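**Katance**: simulated shelf episodes for the packing hall at Pedthorpe
Maintained by Zuleica Caldeira. Last change: Saturday, July 21, 2018.

## What is in it

Katance holds 2141 simulated episodes of a gripper working at a shelving unit. We made them before the first arm came to the Karton line, so the people on that line could see the planned work and object to it. They objected to many things, and 700 episodes were made again after their comments.

Each episode is one folder with the rendered views, the joint log and a short text file called `remarks`. The remarks are written by packers, in their own words. Please do not correct the spelling, as our search scripts use it. 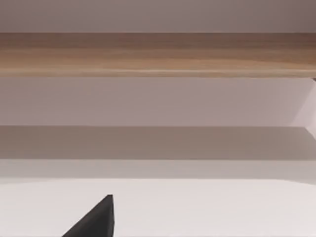
Packers at Pedthorpe do the top-shelf reach up to 800 times in a shift, and this was the task they asked us to give away first. What they wanted to keep was the checking of damaged goods, and we agreed. The rendering is plain on purpose. With nothing on the white surface and only one dark finger pointing up towards the wooden plank, a packer can talk about the reach itself. In our older set the shelves were full, and the discussion went always to the products.

## What changes for the staff

- Two packers per shift move from lifting to checking. The pay grade stays the same.
- Training is in paid hours. It was first planned for the lunch break, which was a mistake of mine.
- The joint log records the arm only. It must not be used to measure the speed of a person.

## Known problems

1. Wood grain is the same in all episodes. A model may learn the grain instead of the shelf.
2. The light is very even. The real hall has a grey, dim corner near the loading door, worst in December.
3. Remarks from the night shift are few. I am still collecting them.

## Use

Run `jakab check` before you load the folders. Jakab is our small checking tool and it stops at the first broken log. Send new remarks to me as plain text, one file per episode.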